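Paper, ink and a shop on Masilela Street

The planners sell out before the year has started, and the greeting cards go soon after. Lizelle Kekana has been printing both from a narrow shop in Cudelden for six years, and she still cuts every cover herself.

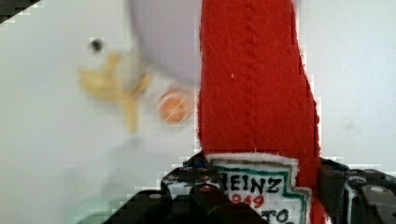
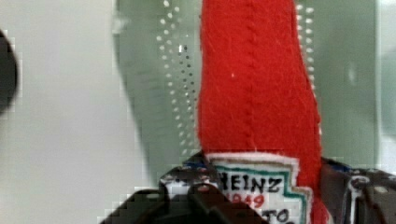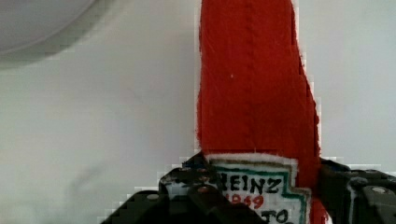 Red fabric ketchup bottle with its green-edged label, three views.

Incombe Magazine – Home and Style Desk
May 28, 2019

Kekana trained as a bookkeeper. She started making planners when she couldn't find one with enough room for notes on the weekends, and the first batch was 20 copies, stapled at her kitchen table. Friends bought most of them. A gift store took the rest and asked for more.

The shop is called Ponon. It opens at ten and closes when the last customer leaves, which in December can be well after dark. The front half is shelves and a long counter. The back half holds the guillotine, two printers and a flat file full of paper samples that go back to the beginning.

This year's planner has a plain gray cover and a week on two pages. Kekana dropped the monthly goal sheets that were in the last edition. Customers told her they filled in January and left the others blank. She used the space for a pocket at the back and a few pages of dotted paper.

"People want somewhere to write down the dentist," she says. "They don't want homework."

The prints on the wall come from other people. Dumisani Mokgethi draws kitchens and back porches in heavy black line, then adds one flat color. His lemon print has been reordered every month since April. Zinhle Ngcobo makes small abstract pieces from cut paper, and each one is scanned and printed in an edition of 30. She signs them in pencil on the back, so buyers who frame them never see her name again. She says that suits her.

Prices are kept low on purpose. A card costs less than lunch, and the most expensive print in the shop is still cheaper than the frame it usually goes into. Kekana keeps a list of local framers by the register and is happy to say which ones are slow.

Not everything has worked. A run of wall calendars came back from an outside printer with two Junes, and 603 of them went to a school for drawing paper. Scented candles lasted one winter. The smell got into the envelopes.

Next on the list is a notebook for recipes, with a cover that can be wiped clean. Johannes Matlala, who binds the shop's hardcover books, has made four test copies and doesn't like any of them yet. The cloth lifts at the corners. He is trying a different glue, and Kekana has told customers to expect it in the fall – maybe later.

Ponon also takes orders by mail. Planners for next year go on the list from September, and initials can be stamped on the cover in black or silver. Allow two weeks for stamping.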